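The Drop That Passed

The first report was filed on a Sunday, and the run had already been marked a success. The arm had picked up a scoop, carried it over the counter and put it down. The task script checked the final position of the scoop, found it inside the target zone and wrote a pass. Then Ieuan Gwilliam played the run back at quarter speed and saw that the gripper had let go early. The scoop fell, bounced once and rolled into the zone by itself.

Gwilliam maintains the kitchen tasks at Clesell, a small company that trains arm controllers in simulation before they are moved to hardware. His test batch that weekend was 500 runs. The script passed all but 4 of them. When he checked the contact records instead of the final positions, 112 of the passes turned out to include a moment when neither finger was touching the handle while the scoop was still in the air.

A dropped scoop does little harm in a simulated kitchen. The same controller was due to go onto a real arm the following week, and the next item on its task list was a full glass jar.

The company's first suspect was the controller. It had been retrained in September on a larger set of grasps, and the new version closed its fingers more gently than the old one. Sioned Jenkins, who handles safety review, asked for the old version to be run on the same batch. It dropped the scoop too, at nearly the same rate. That ruled out the retraining and pointed to something the two versions shared.

What they shared was the physics step. Clesell runs its scenes in Lirnik, a simulator that lets the user choose how often contacts are solved. The kitchen tasks had been set to a coarse step to save computing time. With a coarse step, a thin handle held between two flat fingers can sink slightly into one of them before the solver reacts. The solver then pushes the two apart. If the push is large enough, the handle leaves the grip in a single step, with no slip beforehand that a controller could respond to.

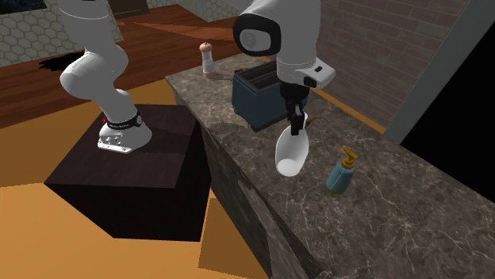

The scoop task in simulation, with the gripper holding the handle over the marble counter.

The scoop was a bad case for two reasons. Its collision shape had been built from 5 simple blocks, and the seam between two of them fell on the part of the handle where the fingers usually close. Its mass was also set too low, so a small corrective force produced a large acceleration. Heavier objects in the same kitchen stayed put.

Halving the step removed most of the drops. Rebuilding the handle as a single shape removed the rest. The batch now takes almost twice as long to run, and Gwilliam has moved it to overnight.

Jenkins was less interested in the solver than in the pass mark. "The physics was wrong, and we would have found that sooner or later," she says. "The check was wrong in a way that hid it." Her report asked for every carry task to fail if contact is lost above a set height – wherever the object ends up. It also asked for the transfer to hardware to be held until the older results had been scored again under the new rule.

That work is still going on. Two pouring tasks have lost their passes so far, and a drawer task is being looked at for a similar fault. The glass jar has been replaced on the hardware list by a plastic one.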